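Maëlle Fortin fixes the radios you were going to throw out
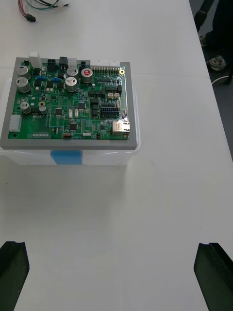

A green circuit board on a gray tray, with a clear plastic storage box underneath.

I got to Lustier a little after six in the evening, and Maëlle Fortin already had the kettle on. She opened the repair shop on her own, in what used to be a shoe store, and the place still has the long mirror down one wall. "I kept it so I can see who's coming in while I've got my back to the door," she told me. (Fair enough!)

I wanted to talk about why people keep old things. She wanted to talk about her grandmother's clock, so we did that first. It was built in 1830, it loses six minutes a day, and she won't let anyone touch it. "I fix stuff for a living and I leave that one alone. It's late, I know it's late, I do the math."

Most of what comes through the door is kitchen radios, record players and the odd bread machine. She charges $35 to take a look and tell you the bad news - or the good news, which she says is more common than you'd think. "People come in sort of embarrassed. They say, it was only $195 new, I should just get another one. And then they stand there holding it like a cat."

Her first boss, Rawiri Tamihana, taught her to ask one thing before she picks up a screwdriver: where did it live? "On top of the fridge, next to the stove, in a garage. You learn so much from that. Grease gets everywhere."

She worked for him until he retired, and he still calls in December to ask if she's busy. She always is - it's when everybody pulls out the speakers for a party and finds one side dead.

I asked if she'd ever hire somebody. She laughed and poured me more tea. "I'd have to clean up first. And they'd have to like my music, and I play the same record all week."

I had my mother's old radio in my bag the whole time. I left it with her, and she's calling me when she's had a look.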